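Wirkex Parcel Packing Trial: Progress Report to the Friesen Fund
Prepared by Kelly Camargo, Cillton, 12 May 2018

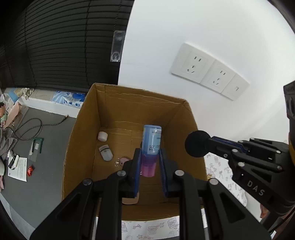

Figure 1. Mixed toiletries and small personal items in an open carton at the packing table.

1. Period covered

The report covers work from the start of March to date. It deals with the packing of small personal goods into single cartons. Heavier household goods are reported separately under the Itier heading.

2. Work done

The grant allows for 500 cartons. To date 146 have been packed, closed and entered in the log. All packing is done at the tables, with one carton open at a time. The bottle goes in first and is kept upright. Small items are then placed on the carton floor.

Contents vary from carton to carton. The one in Figure 1 has a bottle with a light blue upper part and a pink-purple lower part, a small pale pink container towards the back, an eyelash curler and a gold keychain ring with a pink charm. Sets of this kind are the slowest to pack. The items differ in height and weight, and the flat ones slide under the taller ones when the carton is lifted.

3. Cartons

We are using plain brown cartons throughout. Part of the stock is second-hand and the flaps show it: creasing is common and small tears occur along the top edge. A carton with a torn flap is accepted if the tear stops short of the fold. Where it reaches the fold, the carton is set aside for use as filler. In this period 14 cartons were set aside, all from the same delivery.

The price of new cartons has been requested from two suppliers. One reply has been received and is within budget.

4. Liquids

Bottles remain the main source of returns. Caps are now checked by hand before packing and a strip of tape is put over any flip top. Bottles over the height of the carton wall are no longer accepted. Since the tape was brought in, no leak has been logged, but the period is short and the finding should be treated as provisional.

5. Packing tables

Printed tablecloths are in use as table covers. They wipe clean and make small metal parts easier to find than the bare table tops did, although the busier prints are less good for this. Two plain covers will be bought from the sundries line. Blinds are kept down in the afternoon to cut glare.

6. Spending

Spending on materials stands at 60 per cent of the line. Tape is over its share and tissue is under. We ask for leave to move the unspent tissue money to tape. The total is unchanged.

7. Next period

Remaining cartons to be packed in the same manner. Dividers made from the set-aside cartons to be tried with the mixed sets, and packing times with and without dividers to be logged. The item list will be reissued with curlers, clips and key rings under one heading, as they are at present entered in three different places.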